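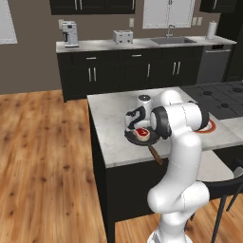
Piret Kuusk
Working draft, 2020-04-14

Figure 3. Kitchen island, marble top, pan with handle to the front.

6. Linings, and what wearers said about them

Linings came up late in the interviews. We had asked about the coat, meaning the outside of it: cloth, colour, length, when bought. The lining was raised by the wearers themselves, mostly while taking the coat off the hanger, and after the first few visits we added a prompt. So the early interviews are thin on this and the later ones much fuller. No attempt made to even that out.

Eighty coats in the sample, all women's winter coats, wool or wool mix, all still worn by their owners. Of these 13 had been relined at least once. That is the group this section deals with, plus a smaller group of six where the owner had asked for a price and decided against it.

First, where they go. The armhole, nearly always, at the back of the seam where the sleeve pulls when you reach forward. Then the hem of the sleeve. Then the pocket mouth on the inside, if there is an inside pocket, which in women's coats there often isn't. Owners talked about the armhole tear as something that "starts small" and gets caught by a thumb or a ring each time an arm goes in. Several had learnt to put the coat on with a closed fist. One had taught her daughter to do the same with her own coat, which had nothing wrong with it.

Second, who notices. A torn lining can't be seen when the coat is on. Wearers knew this and said so, and yet the coats with torn linings were described as shabby more often than coats with worn cuffs or missing buttons, which anyone can see. The embarrasment comes in cloakrooms, restaurants, the backs of chairs. "I fold it inwards first" was said in almost the same words by wearers who'd never met. It would be easy to make too much of this. But it does suggest the inside of a coat is treated as semi-public, in a way that the inside of a skirt or a dress is not, and the earlier wardrobe literature has very little to say on the point.

Third, cost. Relining is slow work. The old lining has to come out whole if it's to serve as a pattern, and a lining that has gone at the armhole has usually stretched as well, so the pattern is wrong before you start. The repair shop Lūse, which had done a good share of the relinings in our group, cuts a fresh pattern from the shell every time and charges for doing so. Owners who had gone elsewhere and had the old lining copied were less happy with the result: tight across the shoulders, or bagging below the hem. Too few to build a finding on.

The six who turned down a relining gave the price as the reason, all of them. On further asking it was the price against what the coat cost new. A coat from Latard bought in a sale was "not worth it" even where the owner liked it better than anything else she had. An older Gumar coat, inherited, was worth it without discussion. We didn't find a single owner who compared the repair with the price of a replacement coat, though that is the comparison the trade makes in its own leaflets. See also section 3 on purchase stories, where the same habit turns up with shoes.

Choice of lining cloth. Most had matched the old colour as near as possible. A few went the other way and had something bright put in, and these were the owners who showed us the coat unasked, holding the front open. Rarkix, a heavier twill sold mainly for men's overcoats, had been used in three of the coats on the advice of the repairer. All three owners said it made the coat warmer. Two said it made the coat heavy on the shoulders by the end of the day, the third wears hers only for driving. Heavier linings are meant to outlast the light ones by a good margin, but none of these had been in long enough to tell, and we'd want to go back.

A word on pockets. Relining is the one moment when an inside pocket can be added cheaply, the lining being out anyway. Most owners hadn't been asked whether they wanted one. Those who had been asked all said yes. What goes in them: travel card, phone, glasses, keys less often because of the weight on the cloth. One owner described her added pocket as the best thing about the coat and then could not find it straight away, it had been set on the right and she is right-handed. The shop had worked from a man's pattern, she thought. We couldn't check.

Limits. Wearers only, no repairers interviewed properly apart from short talks at the counter. Sample leans to people who keep coats a long time, as they were the ones who answered the notice. Visits began in September, before the real cold, so some coats were brought out of storage for us and looked at closely for the first time in months, which may have made owners harder on them than they'd be in mid winter. Dates of relining are from memory. Where a receipt existed we used the reciept.

Section 7 takes up buttons and other fastenings, using the same coats.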